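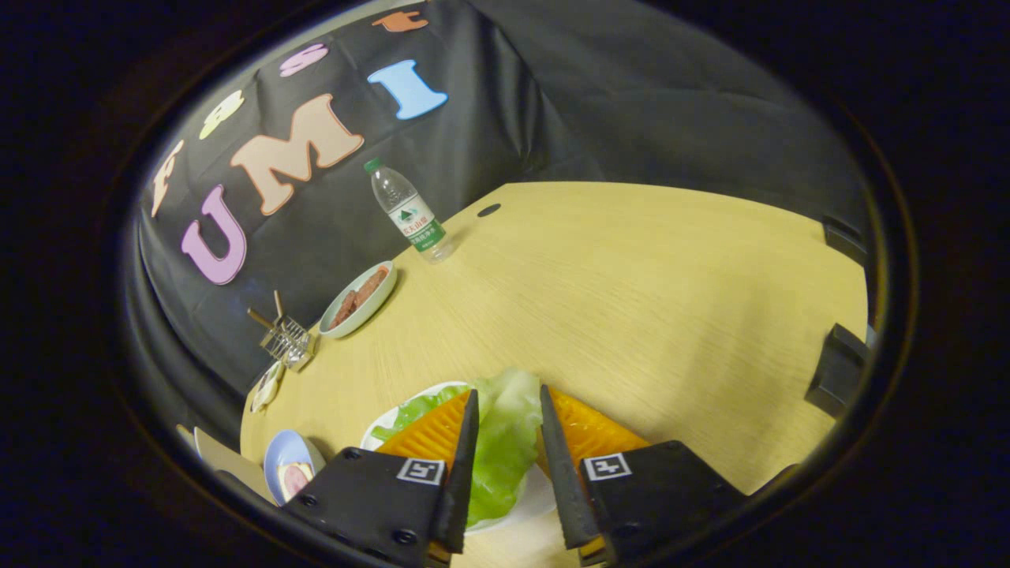 Let the Pharmacist Come to the Kitchen Table

My aunt Bronisława Gajewski keeps her pills in a cookie tin. She has three doctors, two of whom have never spoken to each other, and she takes whatever each of them tells her to take. Last winter she was also taking something a fourth doctor had told her to take in the hospital, and it was nearly the same thing as one of the others, under a different name and in a different color. She was dizzy for weeks. She thought she was just getting old!

The person who caught it was a pharmacist, sitting in my aunt's kitchen with the tin open in front of her and a cup of tea going cold. It took her less than an hour. I have been a little bit in love with the whole idea of home visits by pharmacists ever since, and I want to make the case for them here, because our county is about to decide whether to keep paying for the ones we have.

The Drekport program is small. It sends a pharmacist to see people who have just come home from the hospital and who take a lot of medicines, usually within the first week. The pharmacist asks to see everything: the prescriptions, the stuff from the drugstore, the drops, the leftover antibiotics from two summers ago, the herbal thing a neighbor swears by. Then she compares it all with the list the hospital sent home, calls the doctors, and leaves one clean list on the refrigerator. She calls again the next week. That's pretty much it, and I think it's wonderful.

I teach bookkeeping at night and have no medical training at all, so I went and asked Aleksandra Laskowska, the pharmacist who runs it, what she finds on these visits. She laughed and said she finds out how people live. One man was cutting a tablet in half with a bread knife, and it was a kind of tablet that should never be cut. A woman had stopped her water pill because the bathroom was upstairs and her knee was bad. No clinic would have learned that, because in the clinic they asked her if she was taking her pills and she said yes, the way we all do. Her doctor moved the dose to the morning, a cousin found a commode for the downstairs room, and she went back on it.

I love that story because the fix was so plain. We spend so much effort on new drugs (and good, please keep making them) and so little on the last thirty feet between the front door and the medicine cabinet.

Now, the numbers. The program visited 43 people in its first stretch, and Laskowska is the first to say you can't prove much with that. Of those, 17 had at least one problem she thought serious enough to call a doctor about the same day. She doesn't claim that each of those calls kept somebody out of the hospital. She does say she wouldn't have wanted to leave any of them until Monday. I find this kind of modesty very convincing, but I know a budget office can't be asked to feel the same way, so let me try to meet their objections fairly.

The first is cost. A pharmacist in a car sees four people a day, maybe five if they live near each other, and a pharmacist behind a counter helps many more than that. True! But the counter and the kitchen are different jobs. The counter works beautifully for someone like me, with one prescription and a working pair of knees. The visits should go to the people for whom the counter has already failed, and there aren't so many of them. Starkgate, two counties over, has 2538 residents over eighty, and even they figured only a slice of that group would ever need a visit. We're smaller than they are.

The second objection is that a phone call would do. Ryszard Głowacki, who sits on the county health board and has been patient with my emails, makes this argument well. Calls are cheap, and a lot of people got used to video over this past year. I'm all for calls as a second step. But my aunt would have read the pharmacist three labels over the phone and gotten bored. The duplicate was at the bottom of the tin, under the sewing needles. She'd have skipped it without any wish to hide it.

With the virus still around, there's also the question of whether anyone should be going into old people's homes at all. The program handled this sensibly, I thought. Masks, an open window, and on mild days the whole business done on the porch. A few families said no thank you and got the phone version.

The third objection is the one I take most seriously. Lena Kaczorowski, a nurse at the Parkau clinic, worries that we're adding one more person to a crowd. Her patients already hear from the surgeon, the home nurse, the insurance company's helper and the daughter in another state. If the pharmacist turns into voice number five, we've made things worse. She's right, and I'd write the answer into the contract: the home pharmacist gets the authority to produce the one list, and everyone else agrees to work from it. Let her call the surgeon's office and be put through. Twenty minutes of hold music is no use of anybody's training.

So here's what I'd like to see. Keep the Drekport visits for two more years, so there's time to learn something. Have the hospital pick patients by how many medicines they take and whether they live alone, with no age limit either way. Pay for the follow-up call as part of the visit. And have someone outside the program look at the results, including the boring ones.

The board takes this up in March, and the meeting is open to anybody who wants to dial in. You get three minutes each. I'll be using mine to talk about the cookie tin, which my aunt has given me permission to do, on the condition that I mention she has since bought a proper pill box and hates it.

Kazimiera Pietrzak
Sunday, February 14, 2021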